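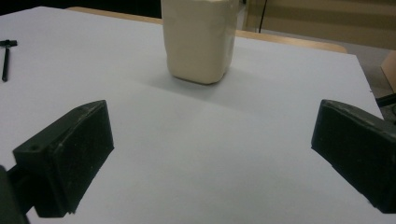 What is the correct way to store an off-white modeling block after it has been opened?
Wrap it closely in plastic film, place it in a lidded container, and keep the container away from heat and direct sunlight.

Menuvside Community Forum > Studio Materials > Storage and Handling

jhidayat_studio
Members are asked to share the storage practice followed at their own facilities. Our teaching studio holds 20 opened blocks at present, and the corners harden before the material is used up. The current procedure is plastic film only, on an open shelf.
Juwita Hidayat, Studio Office

kilnroom266
Film alone is not sufficient for an oil-free material. We require a sealed box as well. A damp cloth is placed inside the box but must not touch the block.

E. Halim
I must disagree with the damp cloth. In our store it led to mold within 4 weeks, and the affected blocks were discarded. A dry box with a tight lid has served us well.

kilnroom266
The cloth should be changed weekly. Mold indicates that this was not done.

E. Halim
It was done, and the log is available. I would suggest that the temperature of the room matters more than the cloth — our store is warm from March onward.

northbench
Could the original poster confirm whether the material is water-based or oil-based? The advice above applies only to the former. Oil-based blocks do not dry out and need protection from dust alone.

jhidayat_studio
The material is water-based. The blocks are cut to 200 grams before they are issued to students.

northbench
Thank you. In that case I would advise cutting to size on the day of use. Smaller pieces have more exposed surface and will harden sooner.

jhidayat_studio
Cutting on the day is not practical with our class schedule. We will place half of the stock in dry boxes and half in boxes with a cloth, and I will post the results in this thread.

E. Halim
Please record the room temperature also.
Endang Halim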